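4. Collecting demonstrations

4.1 Task and workspace

All demonstrations were recorded on a single arm mounted over a perforated metal table. A flat wooden board lies on the table and serves as the working surface. The objects are small plastic blocks in several shapes and colours, and the arm carries a straight rod in place of a jaw gripper. The rod can only push. We chose pushing over grasping so that the operator would have to deal with contact throughout the task, including the cases in which a block turns or slides away from the intended line.

An episode starts from an arbitrary arrangement of blocks and a written instruction, such as "bring the red star next to the green cylinder" or "separate the two yellow blocks". The operator reads the instruction, carries it out and marks the end of the episode with a foot switch. The arrangement left at the end of one episode is used as the start of the next. The blocks are put back by hand only when one of them has left the board or stands too close to its edge for the rod to pass behind it.

Groups of touching blocks gave the operators most difficulty. When several blocks stand side by side, a push on one is passed on to its neighbours, and the result depends on small differences in friction and on the exact point of contact. Figure 3 shows the rod near such a group. Instructions that name a block inside a group were therefore sampled more often than a uniform draw would give, and the share was raised again after the pilot recordings.

4.2 Two ways of showing the task

We compare demonstration by hand with demonstration by remote control. In the first condition the operator takes hold of the arm and guides the rod directly, with the joints in a gravity-compensated mode. In the second the operator stands back from the table and moves a hand-held Boltik controller, whose motion in the plane is copied by the tip of the rod. The height of the tip is fixed by the control software in both conditions, so that the operator has two degrees of freedom and the recorded actions can be compared without conversion.

Guiding by hand gives the operator a direct sense of resistance. It also brings the operator's forearm into the camera view, and in the pilot recordings the trained policy learned to rely on it. We tried masking the forearm and found the masks unreliable near the rod, which is where the picture matters most. The final procedure replays each hand-guided path on the arm alone, from a restored starting arrangement, and keeps the replayed recording. A replay is accepted if every block ends close to its position in the original. Replays involving groups were rejected far more often than replays of single pushes, and the accepted set is for this reason biased towards simple contacts. We return to this point in Section 6.

Remote control needs no replay. The operator watches the table directly, and the arm follows with a short delay. New operators tended to push too far at first, then to overcorrect. This faded with practice, and the first session of each operator was discarded in both conditions.

4.3 Operators and sessions

Five operators took part. Each worked in both conditions, with the order alternated between operators. A session lasted 70 minutes, with a break at the operator's choice. Sessions were held in the mornings where possible, as low afternoon sun through the laboratory windows changed the look of the blocks enough to disturb the tracking. Blinds were fitted in February and the restriction was then dropped.

After filtering, the set holds 1038 episodes. An episode was removed if the instruction had been misread, if a block had been touched by hand while recording was running, or if the foot switch had been pressed late enough to leave a long idle stretch at the end. Shorter idle stretches were trimmed automatically. We did not remove episodes in which the operator made a poor push and then repaired it. Earlier trials with the Skaster baseline suggested that such repairs are useful to the policy, which otherwise has no examples of how to return from an unwanted arrangement.

4.4 Action labels

The action at each step is the commanded displacement of the rod tip in the plane of the board. For replayed episodes this is the command sent during the replay, with the original hand-guided path stored alongside it. The two differ slightly at sharp turns, where the controller rounds the corner. We trained on both versions and saw no consistent difference, and the results in Section 5 use the commanded values.

Each recording also carries the instruction as it was given and a second wording written afterwards by a different operator who saw only the recording. Where the two disagreed about which block had been moved, the episode was reviewed. Most disagreements came from blocks that share a colour: an operator would write "the green one" when a cylinder and a star of that colour were both present. The wording was kept if the recording made the meaning clear, since people giving instructions at the table speak in the same way.

Figure 3. The rod and the blocks on the board. A cylinder and a star in green stand close to a cylinder and a star in red; the other blocks are spread over the board. 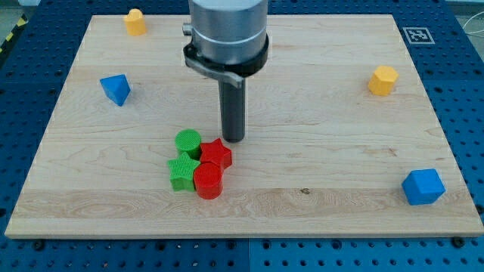 Comment from Chiharu Hoshino: I would like to see the replay rejections broken down by operator as well as by contact type. If one person guides the arm more quickly than the others, the replay will depart from the original sooner, and the bias described in Section 4.2 may come partly from speed. The remote-control episodes could be used as a check, as the same people recorded them and nothing was replayed. It would also help to state how close "close" is in the acceptance test, and whether the rotation of a block was counted or only its position. A star that ends in the right place but turned by half a point is a different starting arrangement for the next push.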